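Visit to the Lehner Color Works, Potau

The Lehner works in Potau opens to visitors twice a year, in March and in July. I went in July 2022 with the local house painters' group. The tour costs nothing, but you have to sign up ahead and wear closed shoes.

Lehner makes wall paint, wood stain and dry pigments. The company started as a brick yard, and the oldest hall still has the kiln doors. There were 19 of us, so we were split into two groups. Mine began in the raw materials store, where the earth pigments come in by truck from Mendard, 117 miles to the north. They are kept in paper sacks on pallets, and there is a fine dust on everything.

Next came the mill room. It is loud and we were given ear plugs. The pigment is ground between steel rollers, sifted, and ground again if it fails the sieve test. A batch is 560 pounds. The reds take longest, as they clump, and the rollers have to be cleaned down before another color goes through. Cleaning takes most of a shift – the ochres are always run before the reds for that reason.

The part I liked best was the color room upstairs. Lehner keeps a card for every shade it has sold, including the ones that were dropped. The browns alone fill four drawers. We were told that flat browns are hard to judge on a small card, and that people often bring a can back when all that has changed is the light in the room. The advice was to paint a large board, leave it for a full day and look at it morning and evening.

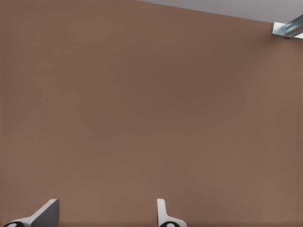 Matte brown, a little darker toward the middle and paler on the right.

After that we saw the filling line, which handles roughly 100 cans an hour when it is running. It was stopped during our visit for a change of lids. The warehouse is next door and holds the Plirkadis range, a line of stains for decks and fences that is now the bigger part of the business.

Lunch was soup and bread in the canteen. The shop by the gate sells seconds, mostly cans with dented rims or crooked labels, and I bought two quarts of gray for the back porch. Cash only.

Parking is behind the old kiln hall. The bus from Potau station stops at the main gate, but there is a long gap in the service after noon, so check the return times before you go in.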